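Murnden Support - Ticket: Garment keypoints jump between collar and hem on dark knitwear
Product: Murnden perception module
Status: Resolved
Opened by: Tayla Tomoana
Assigned to: Baoshan Kong

Tayla Tomoana wrote:

Hi there, and thank you in advance to whoever picks this up. We've been running your garment keypoint module on our folding task since March and on the whole we're very happy with it, so please read all of this in a friendly tone of voice.

The trouble is with dark knitwear. Shirts and towels are fine. With anything black and fuzzy, the "collar" and "hem" keypoints swap places for a few frames and then swap back, and our planner (Brunton, stock settings apart from the timeouts) dutifully replans every time. On the worst episode I looked at there were 126 replans before the first fold was even chosen. The log just repeats this:

planner: target pose changed, replanning
perception: keypoint collar confidence below threshold, using last best
planner: target pose changed, replanning

I tried raising the confidence threshold, which made it quieter but also meant we often got no collar at all. I also restarted everything twice, because I know you'll ask!

Baoshan Kong wrote:

Hello Tayla, what a nicely written ticket, thank you. Yes, I was going to ask about the restart.

Could you tell me three things when you have a minute? Which input size is set in your perception config, whether fisheye rectification is switched on, and whether you are using automatic exposure. And if you can attach one of the frames where the labels misbehave, that would save us both a lot of guessing.

Tayla Tomoana wrote:

Sure thing. Input size is 128, which I'm a bit embarrassed about - it was left over from a quick test on a small machine and then copied into every config we own. Rectification is off. Exposure is automatic. The frame is below, straight from the gripper camera with no processing.

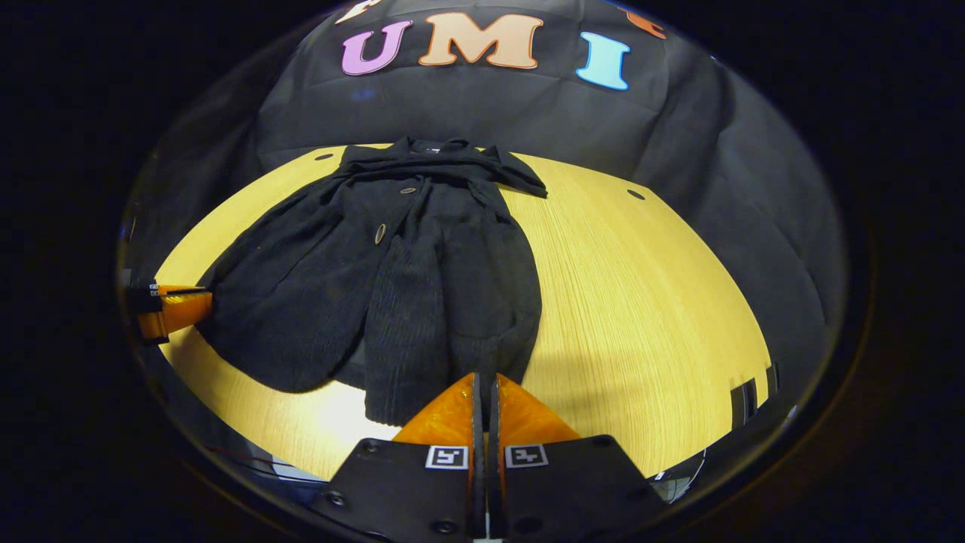
Attachment 1: black knit coat, raw fisheye view, wide collar toward the back of the table and ribbed section near the fingertips.

I picked this one because to my eye it's an easy case. The collar is big, there's a pale label just under it, and you've got two buttons down the front to tell you which way is up. It still swapped.

Baoshan Kong wrote:

Thank you, that is a very useful frame. I can see why you'd call it easy, and at full size I'd agree with you. At 128 the label shrinks to almost nothing and the brownish buttons go the same way, so the model is left with a dark bunched shape and has to choose an end. The ribbing would help it as well, but those ridges are fine detail and they vanish early.

The other thing is exposure. Automatic exposure meters the whole picture, including the black border outside the fisheye circle, and I'd like to take that out of the question while we test.

Would you try these, one at a time, in this order?

Set input_size to 900 and rerun the saved episode offline.
Set exposure_mask to circle, so the border is ignored.
Set keypoint_hold to 7 frames, so a label has to stay put that long before the planner hears about it.

Please leave rectification off for now. I have a feeling about it but I'd like to change fewer things.

Tayla Tomoana wrote:

Okay, back again, with tea. The input size alone did most of it. Same episode, replayed, and the replans dropped from 126 to 7. The exposure mask made no difference I could measure on the replay, and then it dawned on me that of course it wouldn't, the exposure is baked into the recording. I'll leave it on for live runs.

With the hold set as well, the replay goes through with no swaps at all. The only cost is that inference is slower, so I had to give Brunton a longer perception timeout or it complained at startup.

Baoshan Kong wrote:

Lovely news! The longer timeout is the right thing to do there. I've asked for a startup warning when the input size is set very low, and added a note on exposure and replays to the config page. I'll mark this resolved, but do reopen it if the live runs disagree.

Tayla Tomoana wrote:

Will do. Live runs are this afternoon, starting with the same coat. Thanks so much, Baoshan.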